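# Why does tinned fruit last so long?

I've got a tin of peaches at home that is older than my cousin's rabbit, and I could still eat it for pudding tonight. A fresh peach goes brown and squashy in days! So what's going on inside that tin?

It's all down to germs. Tiny living things, much too small to see, float about in the air and land on our food. They love fruit as much as you do, and when they tuck in, the fruit goes mouldy or smelly. We call that rotting.

My friend Nest Gough used to work in a canning factory, and she told me how it's done. First the fruit is washed, peeled and chopped. Then it goes into tins with juice or syrup, and a lid is squeezed on so tightly that no air can sneak in or out. After that the whole tin gets cooked (yes, with the lid on!). The heat kills the germs, and new ones can't get in. Clever, eh?

That's why a tin can sit on a shelf for ages, but once you open it, the clock starts ticking. Tip what's left into a bowl, cover it and pop it in the fridge, then eat it in the next day or two.

Some fruits change a bit in the tin. Cherries go very soft, and peaches turn slippery (I chase mine round the bowl with a spoon). Oranges keep their zing, I think, though my neighbour Majdi says they taste of nothing but sugar.

Never eat from a tin that's bulging or leaking. Show it to a grown-up and leave it shut.
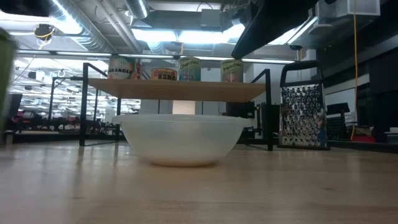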